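Twelve paintings due at the gallery in Sterkley by November. I have finished four, if we're generous about the word finished, and I'm the only one being generous.

Spent the morning mixing a gray for a harbor sky. Got a beautiful gray. Used up all of it on the wrong canvas.

Jolanta Zalewska, who runs the place, wants a title for the show. I sent her six. She wrote back "keep going," which could be about the titles or my life in general.

The framer quoted me 900 for the big ones. I asked if that included the paintings.
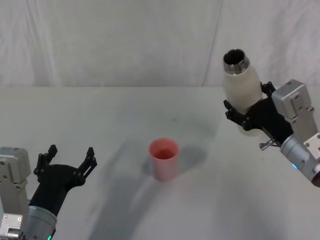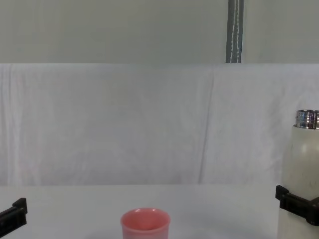

Anyway, the frames. I'm now looking at plain white wood, which the framer calls "honest" and charges extra for.

Also learned today that the show card has already gone to print. 200 copies, with my name spelled right and the painting upside down. It's an abstract. I'm told it reads better this way.

Went back to the harbor picture after lunch and scraped off the boat. The boat was the only good part. Now there's a very calm stretch of water where my confidence used to be.

My sister says to paint over the bad ones and call it a series — she sells carpet, but I'm writing it down.

Title number seven, sent just now: "Mostly Weather." No answer yet. Going to clean brushes I should have cleaned yesterday, then start on the fifth one, or lie on the studio floor and think about it.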